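Sachet pouches: fabric glue line fails at the side seam, stitched line holds

Asked in Sewing & Textiles > Small Items

I make small pointed sachets for drawers, stuffed with dried lavender and a little polyester fill. The order is for 200 pieces, so I moved from sewn side seams to a glued seam to save time. The glue is Trullov fabric adhesive, the flexible type, applied in one line and pressed for a full minute. The outer fabric is a shiny woven polyester. Seam allowance is 1/4 inch.

The glued seams open near the point after a few days. The stitched ones from the earlier batch are fine. Fill weight is the same in both. I have tried a thicker line of glue and it soaks through and leaves a dark mark on the face.

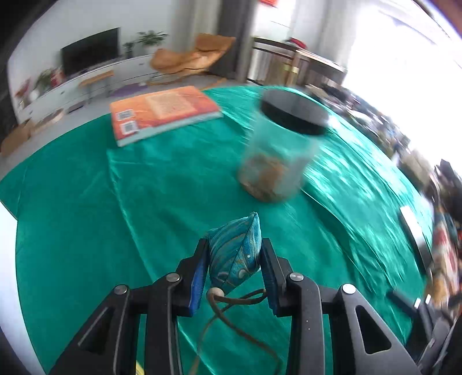

grumosley_hem
The point is where the fill pushes hardest and where you have the least glued area, so that is where it will peel first. Flexible adhesive is good in shear and poor in peel. A stuffed pouch loads the seam in peel the whole time it sits in the drawer.

Two other things to check. First, many shiny polyesters have a finish on them that keeps glue from wetting the yarn. Wash a scrap in warm water with plain dish soap, let it dry overnight, glue it, and compare it with an unwashed scrap. Second, a full minute of pressing is only enough to hold the parts in place. Most adhesives of this type want a day before any load. If you are filling the same afternoon, you are stretching the bond before it has cured.

If you stay with glue, go to a 3/8 inch allowance and put four or five machine stitches across the last half inch at the point. Fill to a little less than you do now.

pluscord
just sew them. 200 is not that many

Dondar Bench
I ran a similar job last December, 742 pieces, and went through glue, fusible tape and thread in that order. Fusible tape beat glue for bleed-through, but the iron temperature it needed put a permanent shine mark on the polyester. Test on scrap with a press cloth before you commit to it.

What worked was chain sewing. Cut everything first, stack in pairs, and feed them through one after another without cutting the thread between pieces. Stitch length 2.0 mm, size 70 needle, polyester thread. Take one stitch straight across the point instead of pivoting on it, and it turns cleaner. I averaged 23 seconds per pouch for the side seams, less than the press time you are giving the glue.

Buy thread on the 1,000 yard cone. The small spools run out in the middle of a chain.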